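Search this site
5 min read

Saturdays at the Plurnside craft club start early, and by ten the big hall is humming. Yeshi Admasu runs the lino printing table, where 41 children queued in January to make birthday cards — and what cards they were!

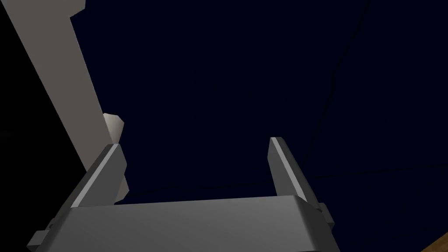
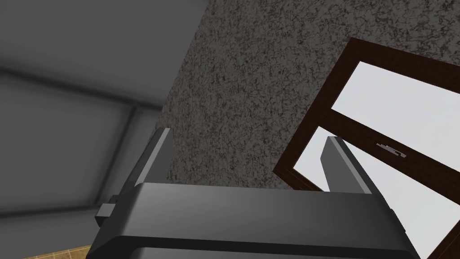
Over by the stage, Keith Hollis teaches paper folding to anyone aged five and up. Parents are welcome to join in, and plenty do. His next session is on kites, with tea afterwards.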